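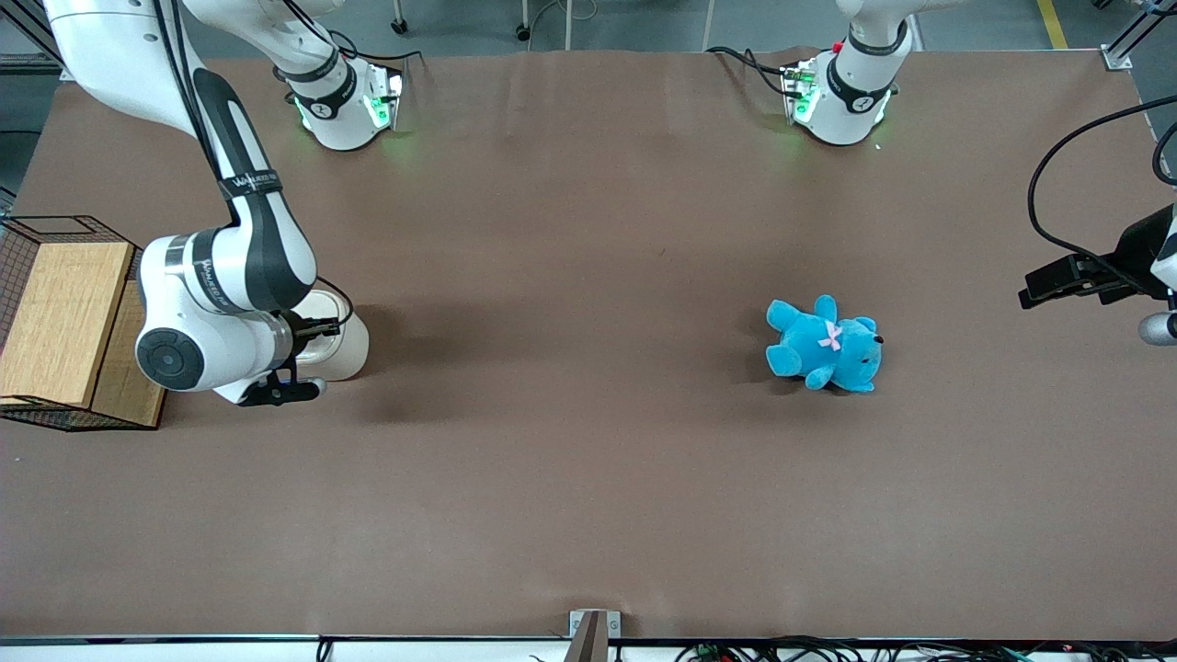 Chapter 8
Learning Two-Arm Tasks from Demonstration

8.1 Where this chapter picks up

Chapter 7 treated the single arm as a system with one goal at a time. Many household jobs don't fit that picture. Putting a soft toy into a wire basket sounds like a one-arm task, and sometimes it is. When the toy lies between the two arms, though, the system has to decide which gripper goes first, and whether the other should wait or help.

The main example is the Mandlow study, carried out by Kimie Tsuchiya and her group at the Hosoda laboratory. They collected 3,000 demonstrations on a two-arm table setup with parallel grippers. An operator guided both arms through each task while joint positions and camera views were recorded together. A single policy was then trained on the full set, with no label telling it which arm to use.

A plush bear is a harder object than it looks. It has no flat faces, it gives when squeezed, and its outline changes with every grasp. A bear lying on its side can be picked up by the body, a leg or an ear, and each choice leaves it hanging differently over the basket. Averaging over these choices produces a motion that matches none of them. Section 8.3 shows how the Mandlow policy handles this by predicting short sequences of actions instead of single steps.

The study also compared two ways of choosing the arm. The first used a fixed rule based on distance from each gripper to the object. The second left the choice to the policy. The distance rule did well on small rigid parts and poorly on soft toys, where the nearer arm often had the worse approach angle.

8.2 Terms used in this chapter

Episode: one recorded attempt at a task, from start pose to release.

Handover: a transfer of the object from one gripper to the other without setting it down.

Idle arm: the arm that holds no object at a given time step. It may still be moving.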